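La fiesta de las sopas de Plakedero

El 19 de octubre, a las once de la mañana, ya no cabe un coche en Plakedero. La gente aparca junto al lavadero y baja andando con la cuchara en el bolsillo, porque aquí cada cual trae la suya. ¡Y qué bajada! El olor a pimentón y a leña sube por la cuesta mucho antes de que se vea la plaza.

El pueblo tiene 200 vecinos y ese día da de comer a 2.000 personas. Las ollas salen de las cocheras la noche anterior y cada barrio defiende su receta con una seriedad maravillosa: los de arriba echan hierbabuena, los de abajo no quieren ni oír hablar de ella, y en las casas del molino la sopa lleva un huevo por comensal y pan de tres días.

«El pan es lo que más se discute», me cuenta Ainhoa Gallardo, que lleva el horno de la calle Real - y que la víspera no se acuesta. Corta las hogazas a mano, finísimas, y las deja secar en tablas toda la semana.
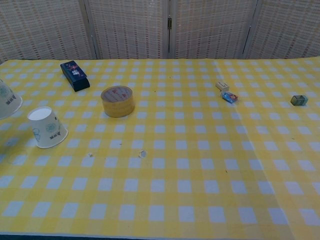 Babak Zamani llegó desde Viltum para trabajar una temporada en la vendimia y se quedó. El primer año probó las siete sopas; el segundo pidió olla propia. La suya lleva garbanzos, cúrcuma y un chorro de limón al final, y la cola daba la vuelta a la fuente (yo hice esa cola dos veces y volvería a hacerla). Una señora del barrio de arriba le pidió la receta delante de todos, y él se la apuntó en una servilleta.

Por la tarde hay baile, partida de cartas y un concurso de cucharas talladas que siempre acaba en discusión. Conviene llevar abrigo, que al caer el sol refresca mucho, y reservar cama en Plelldale, a dos valles de allí, con bastantes meses de adelanto.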